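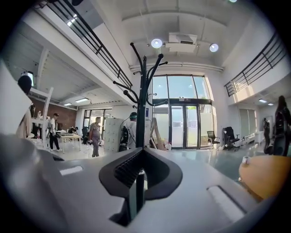
Our Hall and the Coat Rack
Gallery page, text by Kanyarat Jitpraphai
March 17, 2024

Many people asked me to put the ground floor on the website, and so I begin with the part that everybody passes and few people look at. It is the tall hall by the entrance, where the coats go. Our office is called Nyamweya by everyone, after the name of the old building, and the hall was the reason why we took it. I saw it first in August, on a very bright day, and I signed the paper the same week.

I am not a decorator. I only like it when a room has one strong object and enough air around it. In our case the strong object is the coat rack.

The hall
The room goes up two stories, with walkways behind black railings on the upper level. We kept the beams and the pipes open under the white ceiling. Salim Mwaipopo wanted to close them with panels, and we discussed it for a long time, but I am glad that we left them. The railings, the dark window frames and the rack are all in dark colors, so the eye goes from one to the other without any effort.

The brick side
The reddish-brown brick wall is under the walkway. We washed it and did nothing more. In winter afternoons it makes the whole floor feel warmer, even when the heating is slow. I hope we will never paint it.

The glass side
Most of our light comes through the tall windows and the glass doors. I like very much that one can see some green outside. The black office chairs near the glass have no fixed place, they move with the people. The one with the headrest is the favorite of Kibet Okoth, and he will tell you that it is his.

The wooden frame
The light wooden piece leaning beside the doors looks like a ladder, but please do not climb on it. I use it for scarves and for wet umbrellas on rainy days. Akinyi Mrema has asked me two times to move it upstairs for her plants. My answer is still no.

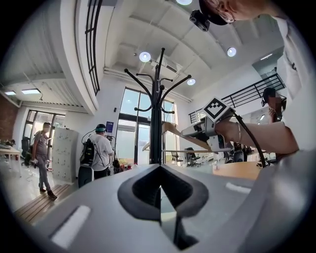 The rack itself
It is black metal, taller than most racks which I have seen in offices, and the arms curve out at the top like antlers. Each arm finishes with a small round knob. The knob is a good idea, a thin hook makes a hole in the collar of a coat and a knob does not. We bought it from Dakitz, a small shop that closes early, and the price was 192 dollars with delivery. I had looked at a model from Hundis for 100 dollars, but the pole was thin and it was shaking when I touched it.

The height
The pole measures six feet. Shorter colleagues asked me if they can reach, and yes, they can, the arms spread out in several directions. For children's jackets it is too high. When families visit us we put these jackets on the backs of the chairs.

In daylight
The best time for the rack is before noon. With the glass behind it, the arms look almost like a drawing in ink. Kiprono Ogola has made a real drawing of it, which hangs in the upstairs kitchen, and I will ask him if I can put it on the next page.

How we take care of it
A dry cloth on the arms and on the pole, one time each week. No spray, please. If a knob becomes loose, turn it by hand to the right and do not use a tool. Heavy bags should stay on the floor, and coats should go on all sides, so that the weight is equal. Visitors can use any arm which is free. The doors open at 11 on weekends and you are welcome to come in and hang your coat.

Next page: the upstairs kitchen and the Zirno shelves.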